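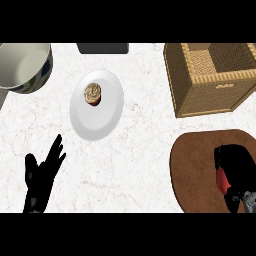 Patterned bowl on white marble, seen from overhead.

Kesus Countertop Sealer, 90 ml
Item 597

Most marble sealers promise more than they can do, so let's start with the label. Kesus says "total stain protection." We sell it and we don't believe that. No sealer we've tried stops lemon juice from dulling polished marble. Acid eats the stone itself, and a sealer sits in the pores and does nothing about it.

What it does do is slow down oil and coffee. You get more time to grab a cloth. On a honed top that can be worth the money. On a tight, polished slab you may not notice any change at all, and you should try the water test before you order. Leave a spoonful on the stone for 9 minutes. If there's no dark spot when you wipe it off, save your cash.

The maker also claims one coat lasts through 3000 wipe-downs. We asked how that was measured and got a brochure back. Plan on doing it again when water stops beading.

Use: clean, dry stone only. Wipe on thin, buff off before it hazes. Leftover haze is a pain to remove. Test a hidden corner first, as it can darken some stone slightly.

Not for: laminate, glazed tile, or etch marks you already have. For those you need a polishing powder, and we have doubts about most of them too.

Ships from our Zivik warehouse. Unopened bottles can be returned. Questions about your slab go to Juwita Sitompul at the parts desk.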